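The Blue One
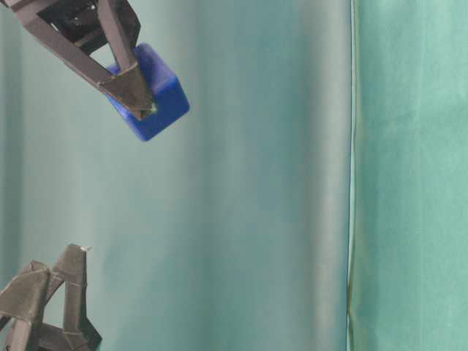
The blue cube, tilted, against the green cloth.

Britta Fuchs had wanted the blue one since she was four, and now she was 19 and wanted it exactly as much!

"It's a block," said her uncle Reinhold, over the phone.

"It's THE block," she said, and held the picture closer. Look at that top face, so much brighter than the sides, and those soft rounded corners (she used to rub them with her thumb until she fell asleep). And the cloth behind it, that deep teal green, hanging in folds like the curtain at the Passide, where Lorraine Tomoana had put on puppet plays every May and let the little kids run the props.

In those plays the blue cube had been everything. It was a treasure chest, a birthday cake, a whale. Once, when Torben Rieger forgot his lines, it was the king for two full acts, and people clapped so hard that Torben took a bow on its behalf.

"Kevser Kozan has the whole set," Reinhold said. "All 13. She wants to start the plays up again, and she needs someone for the whale."

Britta was already hunting for her shoes. She had one on and the other in her hand, and she was trying out the whale voice, the low wobbly one, all the way down the stairs.

"Is that a yes?" said Reinhold.

"Ooooooh," said the whale, and the neighbor's dog started barking, and she laughed so hard she had to sit down on the bottom step to tie her laces.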